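Monday, November 18, 2019

Slept badly, rain on the skylight, got in later than I meant to. Elisa Leone had already been through the room and left me a note about the snack table, two pages, with arrows. She read an article over the weekend by someone called Martinelli who believes you can run an office snack table the way you run a shop, with every packet scanned as it leaves, and then you know what people eat and you stop buying what they don't. I have my doubts. I have known what people eat for years. They eat the chocolate first and the rice crackers when the chocolate has gone.

But I said I would give it until the end of the month and write down what I think as I go, so this is that.

Morning

The delivery came from Barkenari at nine and it was wrong again. I ordered five boxes and got four, and one of the four was the seaweed thing we agreed in May never to buy again. The invoice says five. I rang them and was told it would be "looked into," which is what I was told last time. I put the seaweed on the bottom shelf behind the paper towels.

Elisa wanted everything tipped out and sorted before it went anywhere. Sorting snacks is one of those jobs that looks like work. You make a pile of sweet and a pile of salty and then you meet a packet of honey peanuts and you stand there. I put them with the salty. She moved them to the sweet. I moved them back when she went to get coffee and I don't think she has noticed yet.

The scanner took most of an hour to set up. The booklet has a page of codes you are supposed to scan in order so that it learns how to behave, and if you get one out of order you start from the top. I got one out of order. Ubaldo Costa came over to help and got a different one out of order. It does read packets now, I'll give it that, as long as they are flat. A crinkled bag needs to be smoothed out against the table with your thumb like a shirt collar, and I can't see anybody doing that at four in the afternoon when all they want is a biscuit.

I asked Ubaldo what happens when someone doesn't scan. He said the numbers would be a bit off. I asked how far off they could be before they were no use, and he went to answer his phone.

The table

We agreed on the white table in the end. I wanted the narrow one by the door, but Elisa says people grab things on their way past that one, and I suppose that is true, I do it myself. The basket is the light blue one with the holes in the sides. She likes it for the holes, you can see when it is getting low without digging around in it. I think you can see when a basket is getting low by looking in the top. The tray is my contribution, the brown wooden one with the rounded rim that used to hold the mail. It looks nicer than anything else on there and I expect it will have coffee rings on it by Thursday.

What I did not expect is how much red light comes off that scanner. It spreads right over the tabletop in stripes. With the white top it is like eating under a shop sign, and there is a small green light on it as well. Elisa says you stop seeing it. I have not stopped seeing it.

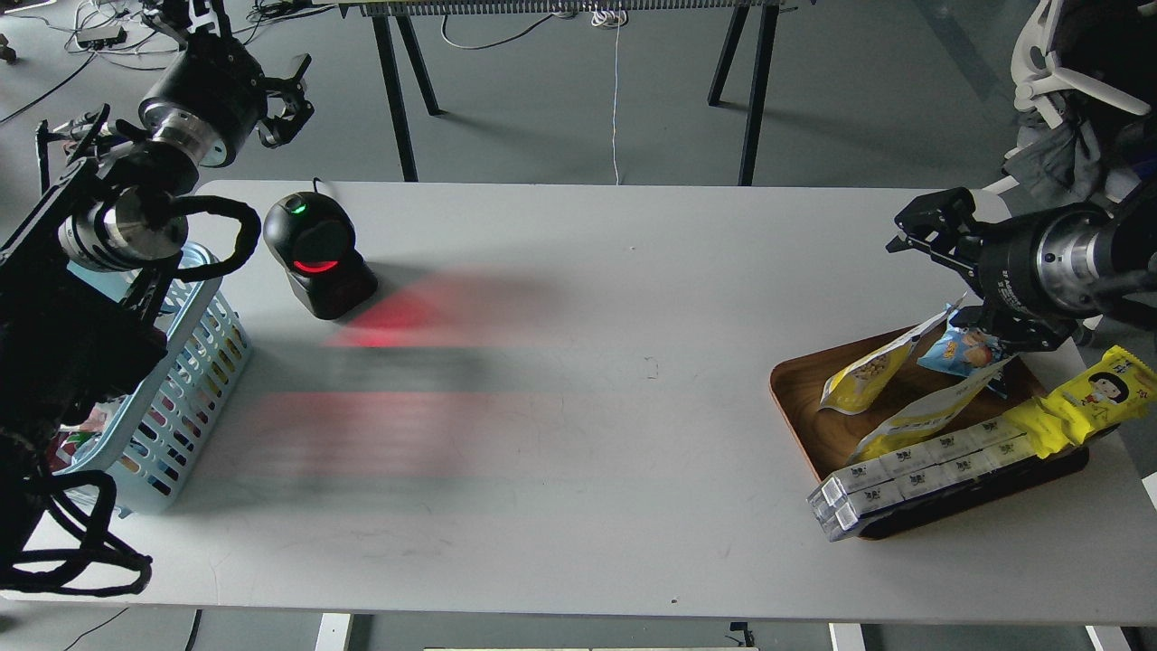
Afternoon

Two people asked me if they had to pay now. I said no. One of them didn't believe me and put his packet back, so that is one thing the scanner has done for us already.

Elisa wants to keep the list in Trultness, where she keeps everything else. I opened it and it wanted me to make a category before I could make an item, and a location before I could make a category. I wrote the list on the back of the Barkenari invoice and stuck it inside the cupboard door. She can type it up if she likes.

She also talked about a second shelf, the Vikby one, to go over the table. I would like to see the first week out before we buy furniture for it - we have form here. The tea drawer had dividers and labels and lasted until somebody brought in a bigger box of tea.

Took the leftover cardboard down at five. Must ring Barkenari again about the missing box, and find out who keeps ordering that seaweed. Honey peanuts still with the salty when I left.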